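## Moving the course catalog off Truseo before fall

**mseg_registrar**
We're a small college, 3,654 enrolled, and our Truseo contract runs out in September. The replacement is Prundness. The vendor wants a single cutover. I'd like to run both systems in parallel for 6 weeks. Has anyone here done either one?
– Milan Segers

**kettle_admin**
Did the single cutover two years ago. Parallel running sounds safe, but every section change gets typed twice, and the second entry gets skipped by the end of week one. Freeze the old catalog, export, import, reconcile.

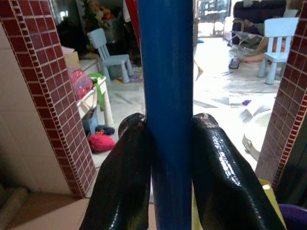

The export itself took 19 minutes. Reconciling the prerequisites took most of a month. Truseo stores them as free text and Prundness expects a rule, so "MATH 110 or consent" lands as a course with no prerequisite at all.

**quadlangle**
Disagree on the freeze. Our department chairs change room assignments right up to the first day of class. If the old catalog is read-only, those changes go into email and you lose them. We ran parallel with one direction of sync – old to new, nightly at 2 a.m. – and nobody typed anything twice.

**kettle_admin**
What did you use for the sync?

**quadlangle**
Geltex connector, flat file over SFTP. It rejects any row with a blank campus code, and it rejects silently unless logging is set to verbose. We had 82 sections missing before somebody compared totals.

**mseg_registrar**
That is useful, thanks. Our campus code is blank on every online section, so we would have hit it. Does the connector handle cross-listed courses?

**quadlangle**
Partly. It sends them as two sections with separate seat caps. You have to relink them by hand on the Prundness side.

**oldport_it**
Whichever method you pick, the order matters more than the calendar. Ours was:

1. Fill in the blank campus codes in the old system.
2. Load terms and buildings, then courses, then sections.
3. Compare section totals by department and get each chair to sign off. 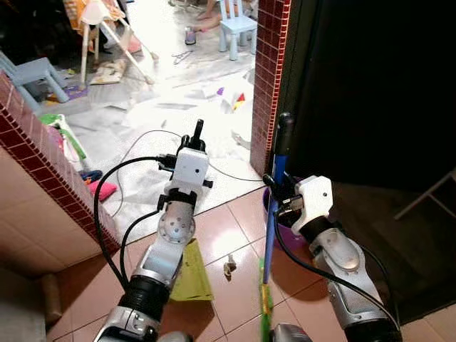

4. Point single sign-on at the new system last. We hired Verstraete for this step and I would do it in-house next time. It was one metadata file and a certificate.

**kettle_admin**
Agree with all of that except step 3. Chairs sign anything. Have the schedulers do it.

**mseg_registrar**
Going with the nightly sync, then, and schedulers for the totals. I'll post the prerequisite mapping once it's cleaned up.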